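The Good Plates Are Coming Out of the Cupboard

So I've finally done it. I've decided we're eating off the good plates.

You know the ones I mean, every family has a set. Ours are the big round ones with the white middle, the thin brown rim and the dark blue leaves painted all the way round. They lived in Mum's sideboard in Ballarat for most of my childhood and came out at Christmas and maybe for a christening, and then they were washed by hand and dried by hand and put back with a sheet of paper towel between each one. When they came to me I did exactly the same thing! Eleven house moves between the two of us and I reckon they've held more paper towel than food.

What set me off was the everyday stack. I bought those in a hurry when the kids were small and they've been chipping ever since, and one November night I was dishing up pasta and had to hunt for 2 that didn't have a bite out of the edge. Meanwhile the good ones were sitting a metre above my head behind the fondue set (which is a whole other post).

So out they came. I gave them a soak in the sink with a squirt of detergent and went round the rims with an old toothbrush, as there was a bit of grey gunk where the brown meets the white. The blue scrubbed up a treat. I'd forgotten the leaves are all a bit different - some are fat, some are skinny, one or two lean over like they've had a few. As a kid I had a favourite and I'd turn my plate until it was at the top, and yes, I did that again on the first night.

The other change is where they live. I've cleared the shelf beside the stove, moved the baking dishes down low and given the plates their own spot at elbow height. They're wider than the old ones so the cupboard door only just shuts, and I've had to put the cereal bowls over with the mugs, which my husband still hasn't got his head around. Tea was on the bench for ten minutes last night while he looked for a bowl.

I'm still not game to put them in the dishwasher. My sister says do it and stop fussing. I might try one on the gentle cycle and see how the blue goes, but I'd love to hear from anyone who has done it with hand-painted stuff.
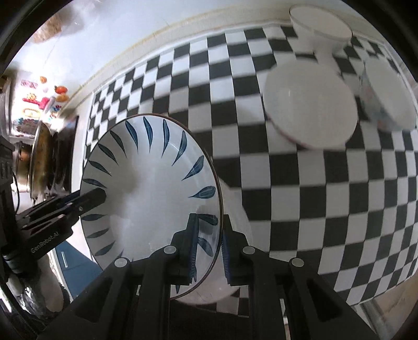 Assunta Caputo: I'd keep washing them by hand, love. I put my nonna's through the dishwasher for 2 years and the pattern went cloudy, so slowly that I only noticed when I held one up next to a plate I'd left in the box. Use them every day though! Mine have had more lasagne on them since she passed than they ever did in her cabinet, and I think she'd be pleased.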